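Rirkance Household Words

A word list of everyday things found in and around the home, with the names people use for them in different parts of the country. Version 2.

What is in it

The list has 3000 entries. Each entry is one name for one thing, so an object with four regional names takes up four rows. The names were collected by post and by a web form run from the Nundero local history site, and then typed up and checked against the original slips. Where the same name came in from several places, it was kept as one row with all the places listed.

Entries are sorted into 18 groups. The largest is kitchen, followed by clothes, cleaning, garden and things kept in a coat or handbag. The smallest is heating, mostly names for parts of a coal fire that many younger contributors had never used themselves.

Files

words.csv – the main list
places.csv – place codes and their full names
groups.csv – the 18 groups, with a short note on what goes in each
slips.txt – remarks from contributors that did not fit anywhere else
CHANGES.txt – what is different from version 1

All files are UTF-8 with a comma as the separator. Fields with a comma inside them are in double quotes. If you open words.csv in a spreadsheet, set the id column to text first or the leading zeros will go.

Columns in words.csv

id – five digits, never reused
name – the word or phrase as the contributor wrote it
thing – the plain name we use for the object
group – group code, see groups.csv
places – one or more place codes, separated by a semicolon
heard – own, parent, grandparent or other
age – age band of the contributor, blank if not given
note – free text

The plain name in the thing column is only there so that rows can be matched up. It is no more correct than the others. We picked whichever word we thought most readers would know, and for bread rolls we gave up and used "bread roll".
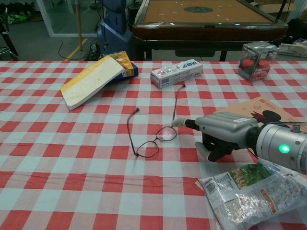

Spelling was the hardest part of the work. Many of the names had never been written down by the people who sent them in, and the same word might arrive spelt five ways. We have kept the contributor's spelling in the name column in every case. Where we are sure two spellings are the same word, the second row has "see" and an id in the note column. Where we are not sure, the rows stand apart. Please don't merge them without asking.

Capital letters have been removed except in names taken from a person, a place or a maker. Hyphens are as written. Apostrophes at the start of a word have been turned into the straight kind, which sorts badly in some programs but at least sorts the same way every time.

Borrowed words

Families who speak more than one language at home often sent in words from both. These are included when the contributor said the word was used in the middle of English speech. The code for the source language is in square brackets at the start of the note. Accents and other marks are kept in full, so a family name such as Đặng, which turns up in two of the notes, should show correctly. If it comes out as question marks, your program is reading the file in the wrong encoding.

What it is not good for

The list should not be used to draw firm lines on a map. Contributors chose themselves, and 70 per cent of the slips came from people who had lived in more than one place. Stalten is heavily over-represented thanks to a single library display that ran for most of a winter. Some of the island codes have only one contributor each, and a blank there means we had no answer.

The heard column also needs care. Contributors were asked who they first heard the word from, but a fair number seem to have answered who used it most. The wording on the form was changed in version 2 – older rows keep whatever was given at the time.

Rude words are included if they are names for objects. They are marked R in the note column and can be filtered out for school use.

Changes since version 1

The sewing and knitting groups are now one group. The "odds and ends" group has been broken up and its rows moved. Duplicate place codes for Rirkance town and Rirkance parish are fixed. The age column is new, and is blank for all version 1 rows.

Corrections

Send corrections through the form on the Nundero site, giving the id of the row. New words are welcome too, with the place where you heard them and who said them. We go through the form on a Saturday, once a month, so a reply can take a while. Please send one word per form, even if you have a long list.

Licence

Free to use, share and change for any purpose, provided you name the Rirkance Household Words list and the version number. The remarks in slips.txt may be quoted but should not be edited.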